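Project Report, Part 3: What We Spent

So, money! Our budget was $780 and I really wanted two full gripper kits from Torkbridge, but one came to $644 before shipping, so one it was. The Besoron kit was cheaper, only the spare finger pads were backordered until June (ugh). Black curtain fabric and clips for the booth cost $17, easily my favorite purchase.
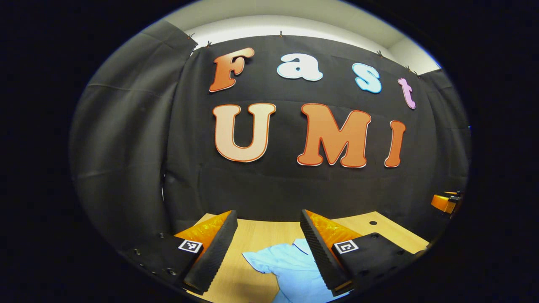
That left us $119 for everything else. I'd put spare pads first, then a second set of printed markers, and save whatever remains for next term's folding tests with more shirts.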